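Comparing two fingertip pads on the Wekari hand-held gripper

Bjartur Skov and Hanne Snorradóttir
Project report, Jan 5, 2018

1. Background

Our supervisor asked us to find out whether the softer pad sold by Turnent was worth fitting in place of the standard Naken pad. Both fit the Wekari hand-held gripper without any changes to the jaws. The earlier report from the Þórarinsdóttir lab only tested them on wooden blocks, so we wanted tasks with cloth, zips and thin edges.

2. Method

We used eight tasks. Each was done with two grippers, one in each hand, and each trial had a limit of 30 seconds. A trial counted as a success if the object ended up in its target position without being dropped. In total we recorded 400 trials, half with each pad. We swapped pads after every block of trials so that practice would not favour one of them.

The case task was the hardest to set up. The case starts open on the table, and one gripper has to hold the inside of it while the other comes in from the side to take the rim. If the first grip is too shallow the case slides, and the second gripper ends up pushing it.

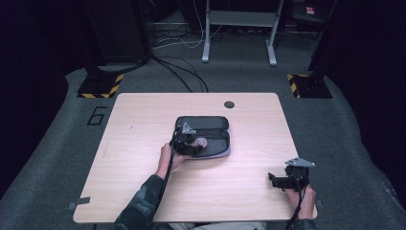
Cable drag was a problem in the first block. When the operator turned the wrist inwards, the cable pulled the gripper back and the jaws closed short of the rim. We gave both cables more slack and repeated that block from the start. The results from the first attempt are not included.

3. Results

With the Turnent pad, 146 of the 200 trials were successful. With the Naken pad it was 118. Most of the difference came from the case task and the two cloth tasks. On the rigid objects the pads were nearly equal, and on the smallest one the Naken pad did slightly better, as it bends less at the tip.

Hanne was faster than Bjartur with both pads, but the order of the pads was the same for both of us.

4. Problems and further work

The Turnent pad picks up dust and has to be wiped between blocks. We forgot to do this twice and noted it in the log. We also had only two operators, both right-handed. A second round is planned for February, with the same tasks and a longer time limit for the case.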